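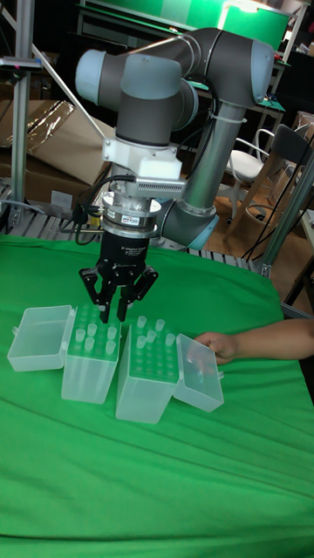 Work, Technology and the Shop Floor
Handout 4: The bench job

Read this before the October session. Bring the reading from last time, and bring a job you have held, paid or not, that somebody once proposed to automate. Babysitting counts.

Our case is Tennant, a contract testing lab in Ostthorpe that checks well water for the towns up the valley. Tennant employs 46 people, and until last spring 15 of them spent part of every shift moving pipette tips from one box to another. Half-used boxes pile up in any lab. Somebody has to combine them, and at Tennant that somebody was whoever had annoyed the shift lead.

Management called this "low-value handling." The technicians called it "tips," as in "I'm on tips," said in the voice people use for jury duty. Hold on to both names. Much of this unit is about who gets to name a task before it is taken away.

Terms to know

Task: a piece of work you can write on a sticky note.
Job: the pile of sticky notes, plus the things that never got written down.
Residual work: what is left for people after the machine has its share. It is seldom listed in the sales brochure.

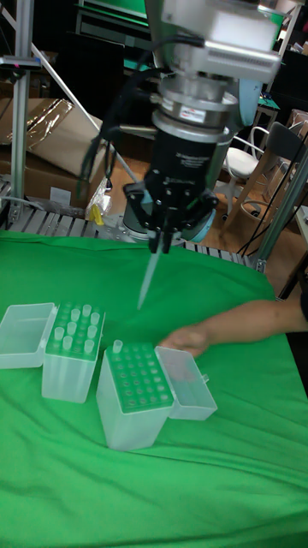

Notes prepared by Binta Nwosu, Iltholm Evening College
27 September 2023

Tips are a good case because they are so dull. A tip is light, clear and narrow, and it has to be picked up at the top and set upright into a hole not much wider than itself. A person with decent eyesight does this while discussing their sister's wedding. Getting an arm to do it takes a good deal of patience, and the patience is supplied by people.

Dwight MacPherson, a bench technician at Tennant for longer than he likes to say, kept a notebook during the changeover and let me copy from it. His first entry reads: "Was told I am being freed up. Asked for what. Was told they would circle back." By the second week he had acquired a new title, cell attendant, and the same pay grade.

What changed for the bench staff:

The talk went first. Tips had been done in pairs, and it was where new hires learned which freezer sticks and which client phones on Fridays. No line in the budget covered this, so no line showed it leaving.

The wrists improved. Rakiya Adeyemi, who had worn a brace on late shifts, stopped wearing it and has no patience with anyone's nostalgia - mine included.

The blame moved. A spilled box used to belong to a person. Now it belongs to a meeting.

Normand Fraser, the operations manager, holds that no one lost a job, and on paper he is right. It is also true that 2 people who left in the summer were not replaced. Be ready to argue whether those are the same fact.

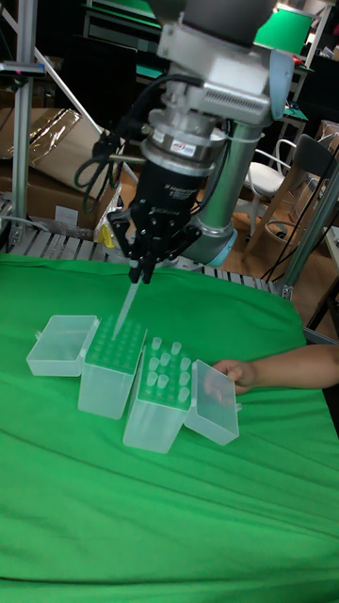
Why not just buy boxes that arrive full and skip the sorting?
Tennant does buy them full. The boxes get broken into during the day as each test takes what it needs, and throwing out the leftovers costs more than the lab wants to spend, so partly used boxes still have to be dealt with by someone or something.

For discussion

Write out your own job as sticky notes. Which would you hand over tomorrow, and which would you miss without wanting to admit it?

Fraser's phrase was "freed up." Find the equivalent phrase at your own workplace. Who said it, and who was in the room?

Compare Tennant with the Trorkden cannery from Handout 2, where the workers picked the first task to automate themselves. They picked the one the foreman liked best.

Written answers are due at the start of class, one page. I read them on the bus, so please type them.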